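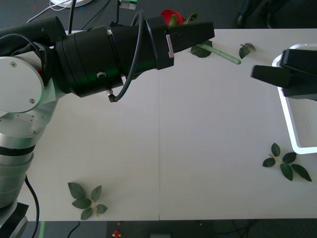
Can fake flowers be cleaned well enough to use again? Most fabric ones can, provided the dye holds and the wire in the stem hasn't rusted through.

Home | Style | House & Garden | Subscribe
4 min read

Silk flowers have a long second life in Prenmont, where a rental shop called Nundenside keeps 4,000 stems in shallow drawers. Roses and hydrangeas go out the most. They come back dusty, and the leaves come back separately. A rose leaf is usually just pushed onto a peg on the stem, and one tug in a packing box pulls it off.

The shop sorts on a white table, where lint and stray threads show up.
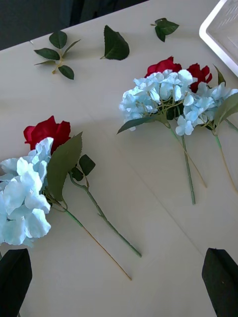
Keep every loose leaf, one reader in Dreltport wrote to us in March, even the ones that match nothing you own. Her own jar filled the gaps in a whole mantel arrangement.

Blue hydrangeas need more care than red roses. The heads are wide and crush easily, so lay them down first and work the roses in beside them. Leave the stems long until the vase is chosen.
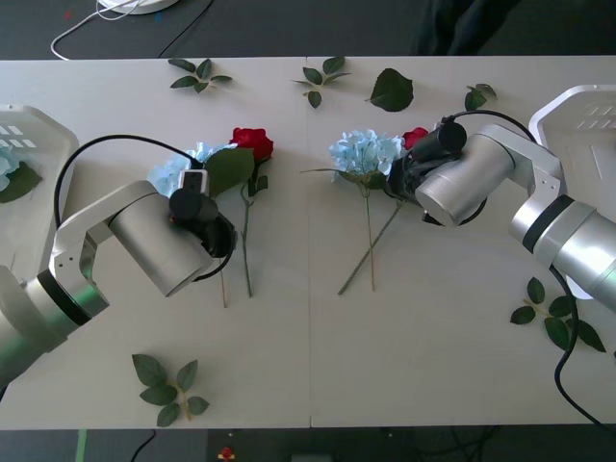 According to Javier, two colors are plenty for a table, and a third only makes the whole thing look like a store display. The shop's summer catalog lists 152 color pairings, so opinions differ.

Fabric petals fray at the rim with handling. Small sharp scissors will take off a thread. Don't pull it.
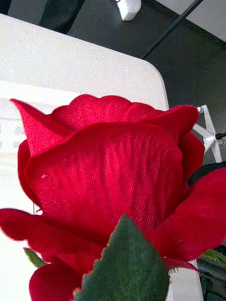
How do you get dust out of a rose? Use a soft, dry makeup brush and work from the center outward, then do the leaves last.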